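Início Casa Lavandaria Manutenção Contactos

Tempo de leitura: 6 min

Como limpar uma máquina de lavar de carga superior

Os resíduos de detergente e de amaciador acumulam-se entre o tambor e a cuba, numa zona sem acesso direto. Os sinais habituais são cheiro a mofo, partículas escuras na roupa clara e uma película cinzenta no rebordo. O procedimento seguinte aplica-se a máquinas com tambor perfurado e enchimento pelo topo.

Material

- Ácido cítrico em pó, 100 g
- Percarbonato de sódio, 109 g (uma medida rasa do copo Luik)
- Escova de cerdas macias
- Dois panos de algodão
- Balde

O ácido cítrico e o percarbonato usam-se em ciclos separados. Não misturar nenhum deles com lixívia.

Preparação

Retirar toda a roupa e verificar o tambor à mão. Desobstruir o espaço em volta da máquina e confirmar que a mangueira de descarga não está dobrada.
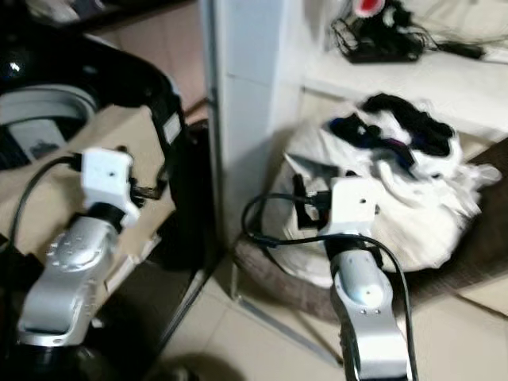 Fechar a torneira de alimentação, desenroscar a mangueira de entrada e extrair o filtro de rede com um alicate de pontas. Lavar o filtro em água corrente, no sentido contrário ao do fluxo. Se houver calcário, deixá-lo de molho na solução de ácido cítrico durante uns 7 minutos. Voltar a montar, apertar à mão e abrir a torneira para detetar fugas.

Primeiro ciclo: descalcificação

1. Selecionar o nível de água máximo e a temperatura mais alta disponível. Nos modelos sem aquecimento, encher com água quente da torneira, até ao limite indicado no manual.
2. Dissolver o ácido cítrico num balde de água e verter no tambor.
3. Agitar durante seis minutos e pôr em pausa.
4. Deixar atuar uma hora com a tampa fechada.
5. Retomar o programa até ao fim da centrifugação.

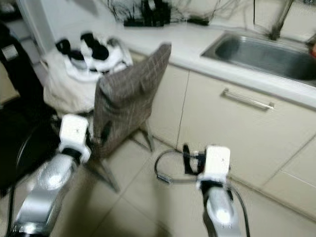 Cozinha com pavimento em mosaico creme.

Segundo ciclo: desengorduramento

Repetir a sequência com o percarbonato. É normal surgirem flocos castanhos à superfície. Recolhê-los com um coador antes da descarga, para não sobrecarregar o filtro de cotão. Terminar com um enxaguamento sem produto.

Rebordo e tambor

Desligar a ficha da tomada. Passar a escova humedecida pela junção entre o rebordo e o tambor e limpar com o pano. Os orifícios do tambor não devem ser desentupidos com objetos metálicos.
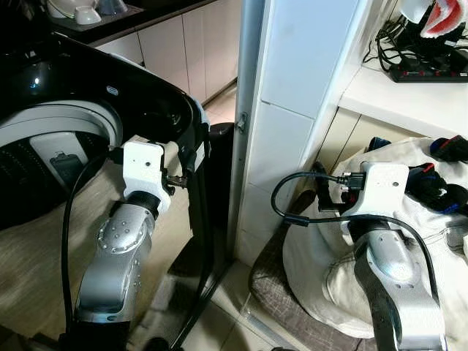 Tambor branco perfurado, com rebordo cinzento.

Periodicidade

Com água dura, repetir a descalcificação de dois em dois meses. O segundo ciclo pode ser feito metade das vezes. Entre lavagens, manter a tampa aberta até o interior secar.

Texto: Cempaka Wattimena. Revisão técnica: Tõnu Eglītis. Atualizado em abril.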